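**Ticket 352: label printer skips every other label on long runs**

Status: solved (!!)
Opened: June 12, 2025
Printer: Clarby desktop thermal, shared from the packing desk
Software: Collari 16

**Problem**

Short runs are perfect. Anything over 60 labels starts feeding a blank between each printed one, and by the end of the roll the text has crept up into the gap. Same roll, same template, both computers.

**Tried so far**

- Cleaned the head and the gap sensor. Lovely crisp print now, still skipping.
- Swapped in a fresh roll from Anden. Same skip, same spot.
- Rolled the driver back to the February version. No change, so I put the current one back.
- Printed 100 labels from the printer's own test menu. Not one blank! That ruled out the hardware and cheered me up a lot.

**Found it**

The template had its label height saved in inches and the driver had it in millimeters, and Collari rounds when it converts. Each label came out a hair too tall. On a short run you'd never see it, but the error adds up until the sensor decides it has missed a gap and feeds a blank to catch up.

**Fix**

1. Open the template, Page Setup, switch units to millimeters.
2. Retype the height by hand (don't just accept the converted number).
3. Save, close Collari completely, reopen.
4. Run the gap calibration once.

I ran the whole Javier order afterward and every label landed dead center. So happy with this one! Please leave the ticket up, the shipping templates need the same edit.

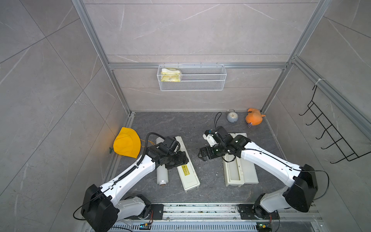
*Wire basket on the crossbar, back wall.*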